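Kindgate Residents' Association, Tunville
Minutes of the April meeting, 7 p.m.

Present: 21 households, plus a dog whose vote was not recorded. The previous minutes were approved after "heated" was changed to "lively."

1. Noise. Complaints about footsteps continue. The motion to require rugs in all upstairs units failed. Unit 207 asked that its opposition be noted twice.
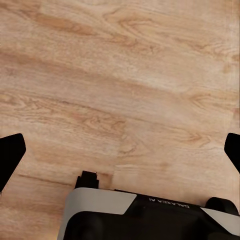

Wood flooring, light finish.

2. Parking. The Prastora delivery vans are still using the visitor spaces. A third letter will go out, firmer than the second, which was firmer than the first - none has had a reply.
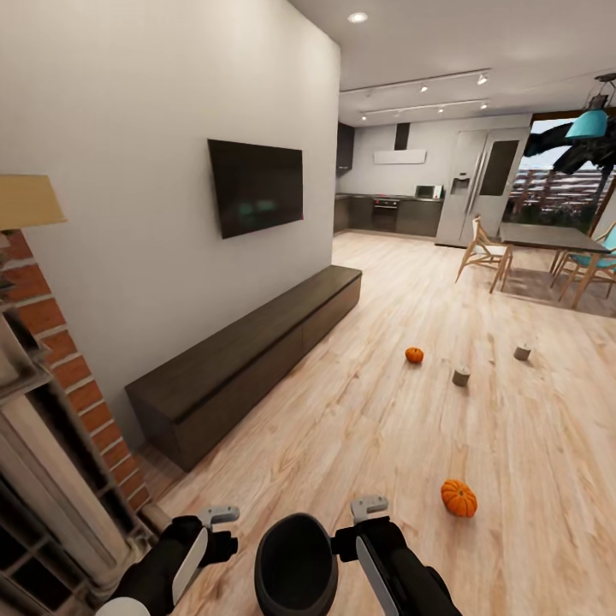 Amara Velden, Recording Secretary

3. Summer cookout. Purba Street has offered to share its grill again. Discussion of last year's potato salad was ruled out of order. Budget set at the same figure as before, plus ice.

4. Mailboxes. Five locks stick. The locksmith can come in the morning or not at all.

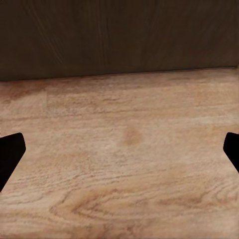 The morning was chosen, 3 opposed. Residents should leave their mailbox keys at the front desk the night before - labeled, please.

Adjourned at 9:15 p.m. Parking resumed in the hallway.

Last updated: April
Contact | © Kindgate Residents' Association | Back to top
3 comments · 5 shares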